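Keegan Fraser is in no hurry, and he'd like you to know it

By the time Keegan Fraser sits down with me, he has already stopped to chat with the equipment manager, two ball kids and a woman delivering bottled water. He is 31, he has played 558 games for Bridton, and he has missed the last 11 weeks with a torn calf muscle. You wouldn't guess it from his mood.

"I was miserable for the first month, ask my wife," he says, laughing. "Then one morning I got up, made pancakes for the kids, and noticed I wasn't limping to the stove. That was a big day in our house!"

The injury came in a spring game against Plismont, on a play he has made thousands of times – a hard plant on the left foot, a turn toward the basket, and then what he calls "a feeling like somebody threw a rock at the back of my leg." He looked behind him to see who had done it. The closest player was ten feet away.

Since then his days have belonged mostly to Ryszard Baran, the team's head athletic trainer, a patient man who has been taping Bridton ankles for longer than Fraser has been in the league.

"Keegan wants to do everything twice," Baran tells me. "I give him 20 calf raises, he does 40 and tells me he lost count. So now I stand there and count them out loud, like a kindergarten teacher."

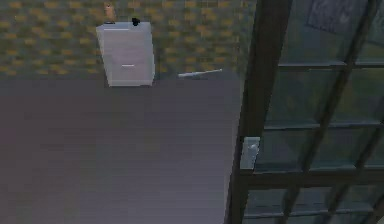 Back for November?

The club hasn't put a date on his return, and Fraser is careful not to do it for them. He's shooting every day and jogging every other day, and he hopes to be cutting at full speed by the time camp opens. The home opener is in November, against Kennedy, and he admits he has looked at the calendar more than once.

"I'd love to be out there, sure. But I came back too early from the ankle when I was 24, and I paid for it all winter," he says. "Ryszard reminds me of that one pretty much every morning."

He is 241 points short of the club's career scoring record, and when I bring it up he waves it off and talks for a good five minutes about his daughter's swimming lessons instead.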